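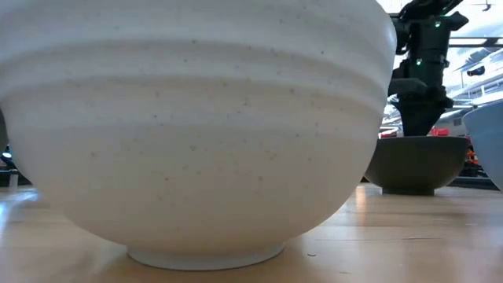

Fig. 1. Bowl task, low side view. Gripper over the gray bowl, fingers down.

Cell Upkeep, Unit 6 handout – Budton bench cell, two arms
Rev. 8/26/19. Replaces the August sheet with the wrong torque order, throw that one out.

What we covered: setting up the bowl task, homing, finger check, camera check, cables. Read before lab. Bring the Nalter log sheet, paper copy.

Power up
Clear the table first. Bowls go on later. E-stop out, controller on, wait for the arm lights to go green. Don't touch the arms while they boot, they can sag a little at the elbow. Then home one arm at a time from the Truvel pendant. Never both together, the wrists can meet over the middle of the table.

Homing speed 550. Task speed 600. If the pendant comes up with 600 already loaded, change it before you home. Write down which value you found, people keep skipping this.

Fingers
Two per gripper, printed, black. Screws first, then faces. Close slowly with nothing between them and look at the gap from the top. Should be even all the way down. Wider at the tips = finger seated crooked. Loosen both screws, push the finger flat to the carrier, snug one, snug the other, then tighten. Not one all the way and then the other – that was the mistake on the old sheet.

Worn grip face: swap the pair. Don't mix old and new.

Wrist camera
Both fingers should show at the bottom of the view. If one has drifted to the side the bracket moved. Reset the bracket, rerun the hand-eye routine, save under todays date. Wipe the lens with the dry cloth only.
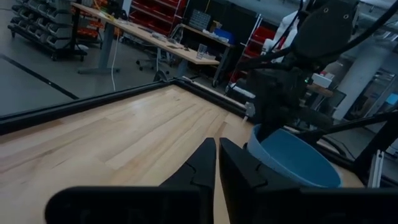
Gosling wrote in after last term's lab that the cable check should come before homing, because a loop that looks fine with the arm parked can pull tight once the wrist turns down. Fair point, order changed. Cables now get checked parked, before homing, and again with the gripper pointing down.

So for cables: follow each one by hand from the wrist back, power off. Feel for flat spots and for stiff places near the ties. The loop needs slack at full wrist turn both ways. Too much slack and it drags in the bowl, too little and you get the encoder fault (code 2 on the pendant). Re-tie, don't tape.

Table and frame
Clamps at the rails: finger tight plus a quarter turn. Table must not shift when you lean on it. If it shifts you redo calibration, no way around it. Check the frame bolts while your down there.

Placing the bowls
Use the taught positions. Open the gripper, lower to hover height above the rim, stop, look at teh wrist view, then go on. Rim contact on the way down means the Z offset is off. Fix the offset, don't move the bowl to suit the arm.

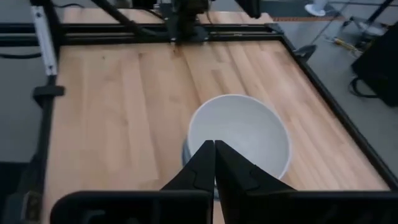 Fig. 3. Wrist view, white bowl, both fingers showing at the bottom.

Log: homing speed found, finger gap ok / not ok, cable loop, clamps, Z offset. Sheets in the tray before you leave. Next unit – gripper teardown, read the carrier pages first.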